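Skorkham Municipal Convention Delegate Records: Data Card

Maintained by the Records Office, Skorkham
Contact: Hui-mei Ho, records editor
Last revised: Sep 15, 2026

Share 3 | Comments 3

Summary

This dataset lists the 662 delegates seated at the Skorkham municipal nominating convention in July. Each row represents one delegate and gives the ward, the method of selection, and the ballots on which the delegate voted. Individual vote choices are not included.

Sources

Ward rosters were submitted on paper by the ward chairs and entered by Tsz-kin Fang. Rosters from Lasska and Zelenák wards arrived after the deadline and were accepted under the late filing rule. Floor attendance was taken from the sign-in sheets held by the convention secretary, Mateja Matić. 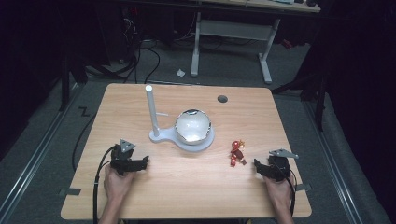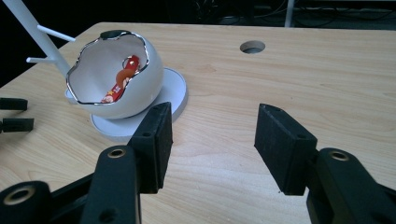
Delegate names were matched to the voter register by full name and street address. Where a match could not be made, the entry was sent back to the ward chair for correction, and the field match_status was set to "returned" until a reply was received. Paper rosters were sorted by ward on a light wooden table like the one shown, with one ward on the table at a time. Sheets were then returned to their folders before the next ward was opened.

Fields

delegate_id: whole number, assigned in order of entry
ward: text, as printed on the roster
selection: "caucus", "appointed" or "alternate"
ballots_voted: number of ballots, from 0 to 3
match_status: "matched", "returned" or "unmatched"

Known limitations

Alternates who replaced a delegate during the day appear under their own names only, and the delegate replaced is not linked. The Wikance ward roster does not separate appointed delegates from those chosen at caucus; all are entered as "caucus". Street addresses were removed before release.

Review

Nassoro Mosoti compared 300 rows with the paper rosters. Errors found were corrected in the current file and are listed in CHANGES.md.

Use and citation

The file may be copied and reused with credit to the Records Office, Skorkham. It may not be used to contact delegates. Requests for correction should state the delegate_id and be addressed to Min-kyu Pyo at the Records Office.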